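Keep the Bad Demonstrations
Hanna Stetsiuk
Thursday, July 1, 2021

Every group I have worked with throws away demonstrations. Someone sits down with the controller, drives the arm through the task, fumbles the approach, backs up, tries again, and gets it done. Then they delete the whole run and record a clean one. I did this for years. I now think it's a mistake, and I would like more people to stop.

At Ilness we spent part of March teaching a simulated arm to open a drawer. Po-yen Hsueh and I took turns at the remote control. We saved 164 runs and kept 80 for training, the ones that looked good on playback. By "looked good" I mean the arm went straight to the handle, the fingers closed, and the drawer came out in one smooth pull.

The arm we trained on those 80 did well as long as it started where we had started. Move the cabinet a little and the fingers would come in too high. Then the arm would stay there, closing on air, until the run timed out. It had never seen anyone come in too high and fix it. We had seen to that ourselves. 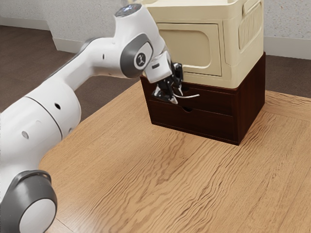

Po-yen went back to the other 84 and found that most of them ended with an open drawer. They were slow and a bit ugly. In many of them I had stopped short of the handle, tilted the wrist, and come down again. Those two or three seconds of correcting are what I would want to show a new person in the lab, and I had marked them as junk.

There is a fair argument on the other side. Emiko Murakami, who runs the teleoperation work at Grarnodley, told me that her operators pause a lot, and an arm trained on pauses learns to pause. She is right. We saw it too. When we put everything back in, the arm would sometimes hover in front of the drawer for no good reason. So I don't say keep every second. Cut the part where the operator is reading a message or scratching an ear. But cut it by hand, after watching it, and leave the fumbling in.

I also think we should pay less attention to who is the best driver. Shuk-fan Cheng is far better with the controller than I am, and her runs look almost the same every time. Mine wander. For a while we planned to have her record everything. I'm glad we dropped the idea, even though it means a few more of my clumsy afternoons are on disk for good.

Storage is cheap. An operator's hour is not, and we were deleting half of each one.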